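**Locker and hallway check, Clokar building – April 22, 2023**
Checked by Iolanda Leite

- [x] Cabinet level, no rocking
- [x] Handles tight
- [ ] Keys matched to list – 306 still missing from the March sheet
- [x] Vent slots clear of dust

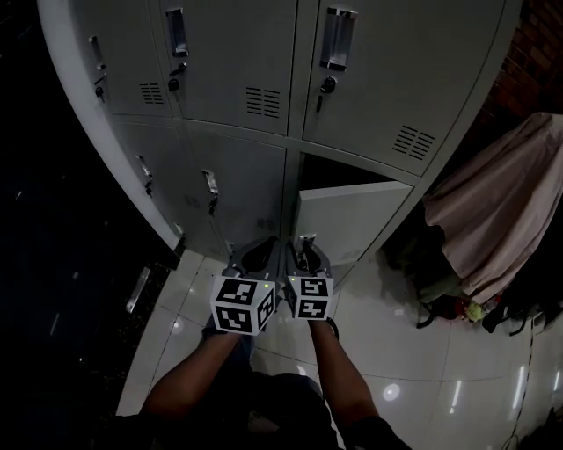
- [x] Hinges oiled, 4 doors
- [ ] Spare keys back from Jendon. Érica Moura to call them Monday.

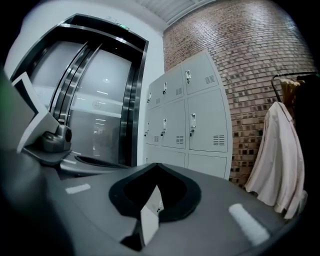

Exit route needs one more look before sign-off. The cabinet is to stay where it is, against the brick wall to the right of the elevator, and nothing gets stored in front of the elevator doors. Work order 3008 stays open until the keys are in.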